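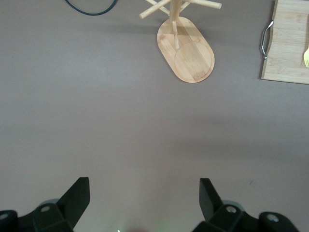
How did Tundosent start?
Tundosent started as a duo. Hanna Pawlak and Lewis Kinnear met at a songwriting night in Drandthorpe and wrote together for most of a year before they played for anybody. Hanna sang and played guitar, and Lewis played keyboards. Their first show was at the Mazurek, which at that time had a stage in the back corner and no proper lights. Renata Adamczyk was at the bar that night and asked them if they wanted a drummer.

Who is in the band now?
Hanna Pawlak sings and plays rhythm guitar. Lewis Kinnear plays keyboards and sings most of the harmony parts. Renata Adamczyk plays drums. Hubert Ostrowski plays bass and joined after the first EP was already finished, so he isn't on it, even though he is in the photo on the later pressing. Marianna Tomaszewski plays lead guitar and sometimes violin.

Did Marianna leave?
She left and came back. She missed one full tour and the recording of the second album, apart from the violin on the last track, which she recorded at home. Lewis covered the lead lines on keyboard during that tour. If you have a live recording where the solo in "Gravel Year" is on an organ, it is from then.

What does the name mean?
It doesn't mean anything. Lewis had a list of made-up words in a notebook and the band voted. Hanna has said in interviews that she voted for a different one and won't say which.

How do you pronounce it?
TUN-do-sent, with the weight on the first part. Radio hosts often say it with the weight on the end. The band answers to both.

What kind of music is it?
Most record stores put it under indie rock. The first EP is closer to folk, with brushes on the drums and a lot of acoustic guitar. The second album is louder and has more synthesizer than anything before or after. If you liked one and not the other, try Wikside, which sits between them.

What records have they put out?
In order:
Small Hours Only (EP)
Wikside (first album)
The Long Field (second album)
Drandthorpe Live (live album)
Borrowed Coats (third album)
There is also a single, "Lanterns Down," that was sold at shows and is not on any of the albums. The B-side is an early version of "Gravel Year" with different words in the second verse.

Is Wikside named after a real place?
It is the name of the street where Hanna and Renata shared an apartment while the album was being written. The street is in the lyrics of the title song and also in "Upstairs Radio," where it goes by fast and is easy to miss.

How many songs have they released in total?
26, if you count both versions of "Gravel Year" as one song and leave out the live album. People get different totals depending on whether they count the short instrumental at the end of The Long Field. We count it, because it has its own title on the sleeve.

Why is the live album shorter than the concert?
The concert had 18 songs and the record has 11. Two of the missing ones were covers and the band did not want to deal with the permissions. The rest were cut to fit on a single LP. An audience recording of the whole night gets traded among fans. Please don't post links to it on our message board. The band asked us not to and we said we wouldn't.

Which song should I start with?
"Upstairs Radio" is the one most people hear first. "Gravel Year" is the one they usually close with. If you prefer the quiet side, "Salt and Paper" from the EP is a good place to begin, but get the remastered version. The original was mastered very low and you have to turn it up a long way.

Who writes the songs?
Hanna writes nearly all the words. The music on the EP is credited to Hanna and Lewis. From Wikside on, everything is credited to the whole band, no matter who brought it in. Hubert wrote the music for "Ferry Lights" by himself and Marianna wrote the guitar part that became "Borrowed Coats." We know that from interviews. It isn't on the sleeves.

Who sings on "Ferry Lights"?
Renata. It is her only lead vocal on record. She doesn't like singing it live while playing, so when it is in the set Hubert moves to drums and Lewis plays the bass part with his left hand. It doesn't come up often.

Where can I find the lyrics?
The lyrics are printed in the sleeves of Wikside and Borrowed Coats. They were never printed for the EP or The Long Field. The ones on our lyrics page for those two were worked out by ear by people who run this site and they have mistakes in them. The third line of "Winter Keys" has been argued over for years. If you think you hear something different, write to us and say where in the song it is.

How rare is the first pressing of Small Hours Only?
There were 200 copies, all on black vinyl, with hand-stamped labels. The stamp ran low on ink toward the end and the later copies are faint. None of them are numbered. If a seller offers you a numbered copy, the number was added by somebody else.

How do I tell a first pressing from the later one?
Look at the back of the sleeve. On the first pressing the song times are listed and "Salt and Paper" is spelled with an ampersand. The later pressing has no times, spells out the "and," and adds the group photo with Hubert in it. The labels on the later one are printed, so the letters are even and sharp.

Are there T-shirts or posters?
The band sells shirts at shows. There is no official online store right now. Several websites sell shirts with the cover of Wikside on them, and none of those come from the band. The posters from the Mazurek shows were made for the venue and sometimes turn up used. We don't sell anything here and can't help with orders.

Do they play live often?
Not as often as they used to. They did seven shows this year, most of them close to home. They nearly always play the Mazurek in May, and that one sells out first. Dates go on our shows page once a venue has announced them. We don't list rumors.

Can I bring kids to a show?
It depends on the venue. The Mazurek allows all ages at the early show and adults only at the late one. Other places have their own rules, so call before you buy tickets.

Do they take requests?
Sometimes, near the end of the set. Hanna usually asks. They have turned down "Lanterns Down" every time we have been there. Lewis once said he has forgotten the middle section.

Are they working on a new album?
They have said they are writing. There is no title and no release date. When Marianna was asked about it after the last show, she said they had almost 18 pieces of music and words for a few of them. We have nothing more than that.

Did they have a song in a movie?
A short piece of "Winter Keys" was used in a student film that played at the Drandthorpe library. It was never released anywhere else as far as we know. The other movie people ask about uses a song by a different band with a similar singer.

Can I learn the guitar parts somewhere?
We have chord charts for Wikside and most of Borrowed Coats. Much of The Long Field is in a lowered tuning, with every string down a whole step. If you play along in standard tuning and it sounds off, check that first. The EP is in standard tuning, but Hanna uses a capo on every song. The fret number is at the top of each chart.

Is this the band's own site?
No. This site is run by fans. The band knows about it, and Hubert has sent in corrections a few times, mainly about dates and about which bass he used. We can't pass on letters or demo recordings, and we don't have anybody's phone number.

How do I write to the band?
Use the mailing address inside the sleeve of Borrowed Coats. It still works. Include a stamped envelope if you want something signed. Replies are slow when they are recording.

Can I use things from this site?
You can quote the text if you say where it came from. The chord charts are free to print for your own use. The live photos belong to the people who took them, so ask them first. Their names are listed on the photo page.

I found a mistake. What should I do?
Send it through the contact form with the name of the page. If it is about a date or a set list, tell us how you know, such as a ticket stub or a poster. We fix things in batches, so it may take a while to show up.

Page last updated December 20, 2022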